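Ticket: Arm stops halfway through the picking demo, open day coming up
Product: Trollari cell controller
Site: Warncombe workshop
Opened: 4 August 2022
Status: Open, waiting on reporter

Original message

Hi there! We have the open day coming up, and the picking cell is supposed to be the thing everybody crowds around, so I'm a bit nervous writing this. The arm goes down over the bin, picks something, comes back up, and then on some runs it just stops with a "path tolerance" message on the Trollari screen. No bang, no contact that I can see. If I clear the message and press start it carries on like nothing happened (which is fine when it's just me, and not so fine with a room full of visitors).

It did 11 picks this morning before the first stop. After that I got 2 stops pretty close together. We ran the same program at the Griltdale demonstration in June without any trouble at all, so my first thought was that something changed when we moved everything back.

Things I've already done: restarted the controller, reloaded the Griltdale program, checked that the bin is where the program thinks it is. The log is attached.

Support reply

Thanks for the log. All the stops are on the same move, when the wrist turns over the left half of the bin. Please check the slack in the outside cables through that turn, and run the move at reduced speed with the bin empty. Has the payload setting been changed since June?

My reply

OK, went through your list. The payload was wrong! Somebody (me, most likely) had loaded the settings file from the Guimarães visit, and that one has the heavier tool in it. I put the right value back and ran the turn slowly with an empty bin, up to 5 times in a row, no stop.

Then I filled the bin again and turned the speed back up, and I got one more stop. So the payload was part of it but I don't think it was all of it. Watching from the side, I noticed the cable loop swings quite a bit on that turn – it's a generous loop, and at full speed it lags behind the wrist and then catches up all at once. I'd never paid attention to it before because I'm always looking at the tool.

Support reply

The loop could be enough to trip the tolerance check. Don't widen the tolerance. Try a lower acceleration on that one move first, then look at the ties. Please also send a view of the bin as you have it loaded for visitors.

My reply

Acceleration is down on that move only. It looks calmer, and I kind of like it better for an audience anyway, people get time to see what it's going for. I haven't had a stop since, but I've only done a short run, so please keep the ticket open until I've let it go for a whole morning.

Two questions while I have you. First, can the message box be set to show on the operator screen only? We mirror the main one onto the big monitor for visitors and I'd love for them not to get a red box in their faces. Second, is it OK to leave the clear and shiny packaging in the mix? I'm keeping it in on purpose, visitors always ask about see-through stuff, but I can swap it out if you'd like a cleaner test.

I haven't touched the ties. The cables are held in a few places on the way down and I'd rather hear from you which one to move, if any, before I start snipping things the week of an open day. My guess would be the one down at the lowest point of the loop, but that's a guess! The demo mix is in the bin now and I'm leaving it that way until you answer.
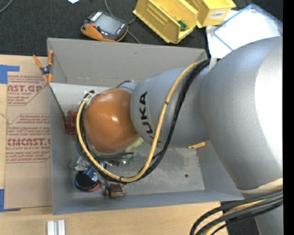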